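Tabletop clearance rules

Tabletop clearance rules are working guidelines for small robot arms that pick up and move household objects on a board or low table. They cover the layout of the objects, the height at which the gripper travels and the routing of cables. They are mostly written by individual labs and sit beside the general safety standards for robots.
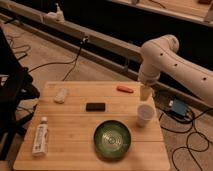
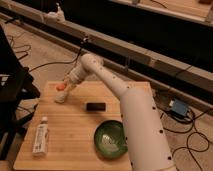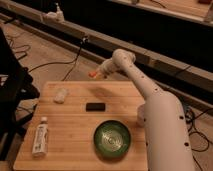
A white arm over a wooden work surface with a green bowl and a white bottle lying on its side.

The best-known set is the Clorkano guideline, drafted by Achilleas Margaritis and last revised on May 5, 2020. It asks for a gap of 100 mm between objects before a run starts – less is allowed for soft items. The gripper should travel at least 53 mm above the tallest object and slow down for the last 10 mm of a descent.

Cables are treated in a separate section. Those on the floor should be kept out of the arm's reach and away from walkways. Loose coils are permitted only where no one has to step.

A shorter version, known as Indanard, drops the travel height and leaves it to the operator. Both versions require that the layout be written down before each run and that the stop button be tested daily.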